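## 4. The Clothesline Task

The third task was proposed by the students themselves, over the mild objections of the teaching staff, who had suggested blocks. Blocks, we were told, had been done. The class wanted a small wooden clothesline, a handful of clothespins and a set of printed cards to hang from the string. We agreed on the condition that whoever wrote the task also had to collect the demonstrations for it, which did not slow them down nearly as much as we had hoped.

### 4.1 Task definition

One arm picks up a card and holds it against the string. The other takes a clothespin, squeezes it open and closes it over the card and the string together. A trial counts as a success if the card is still hanging when both grippers have let go and moved away. The first draft of the rules said the card should hang "nicely." After an hour of argument over one crooked card, the word was taken out.

Each demonstration was recorded by a pair of students working through the Zerkholm teleoperation interface, with one student at the controls and the other resetting the cards and keeping the log. The pairs swapped jobs every ten demonstrations, or sooner if voices were raised. In all, the class logged 932 attempts. Of these, 281 were thrown out during cleaning, most of them for dropped pins. A further group was kept only after a long discussion of whether a card held by one corner is hung or merely delayed. (We ruled that it is hung.)

### 4.2 Workspace

All teams shared one bench, known as Gunudell after the first team to break it. The interior was decorated by the class in the second week of term. We had budgeted one afternoon for this and lost three, but the patterned background did give the vision models something less forgiving than a blank wall to look at, so we have chosen to describe the lost time as domain variation.

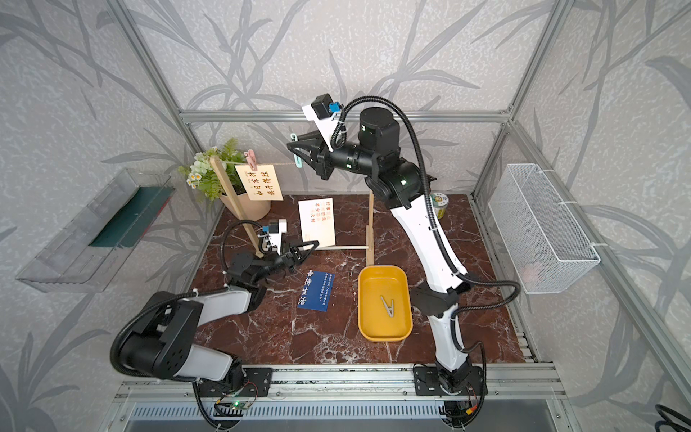
**Figure 4.** The clothesline task on the two-arm bench, with one card already clipped to the string and a light blue clothespin held in the right gripper.

The cards were the larger problem. A card lying flat offers a parallel gripper very little to hold, and the early demonstrations show a good deal of patient scraping. Two teams solved this by sliding the card until one edge lifted. A third, Nkuna, pressed down on a corner and hoped, with results that improved steadily over November and were never fully explained in their report. We left the choice of method open. This made the data messier and the grading more interesting.

Pins brought their own trouble. A pin gripped too near the spring will not open, and one gripped too near the ends tends to leave at speed. Students learned the right spot within a session or so. The learned policies took longer, and some of them appear to have picked up the launching behavior as a skill in its own right.

### 4.3 Training and evaluation

Every team trained on the same cleaned set and was given 200 evaluation trials, split evenly between cards seen in training and cards held back. Teams could change the network, the camera inputs and the length of the predicted action sequence. They could not change the string, although Jetance asked twice.

Most failures came in the last stage. A typical policy would lift the card, bring it to the line, fetch a pin and then close the pin firmly on the string beside the card. From the wrist view the two outcomes look much alike until the card is released. Adding a short pause before release helped the teams that tried it, mainly by giving the second arm time to stop shaking the posts. One team added a longer pause and found that its policy had learned to wait there for the rest of the trial — a cautious reading of the rules, under which a card that is never let go can never fall.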